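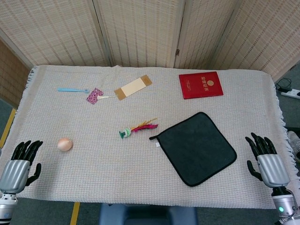 Last month's reader at Pomare asked whether the table cloth counts as part of the check, because her sheet had no line for it. It does, and the line has been added as item 1.

Small items check, activity room, Goncombe
Form 16, November

1. Table cloth, white woven, fringed. Look along both fringed edges for long pulled threads. Trim anything that comes away in the hand.
Result: OK. Left fringe is loose but sound.

2. Ball, pale pink, small. Squeeze and turn. Reject if cracked or dented.
Result: OK. Keep in the lidded tub - it rolls, and it is too small for the under-threes shelf.

3. Feather shuttlecock toy, green and white base. Tug each feather once. Check that the layers of the base do not slide.
Result: one red feather moves. Hold back until reglued.

4. Square cloth, dark gray, black trim. Check the trim all the way around and pull on the hanging loop.
Result: OK. Small white tag still on, leave it.

5. Red booklet, hard cover, gold characters. Check corners and spine.
Result: OK. Store flat. Junis asked for it back by the end of the month.

6. Light blue plastic stick. Run a thumb down the length for splits. Rounded end must be smooth.
Result: OK.

7. Patterned card, pink and purple, with tassel. Check the knot. Tassel must not pull free.
Result: knot retied, pass. Look again next time.

8. Bookmark, cream center, tan ends. Check for lifting where the ends meet the center panel.
Result: slight lift on one corner. Pass with comment.

Storage: shelf at 50 inches or higher for items 2, 3 and 7. The old Tunbridge sheet said 34 - do not use it.

Item 3 to be rechecked before it goes back in the box. Copy of this form to the Pomare room.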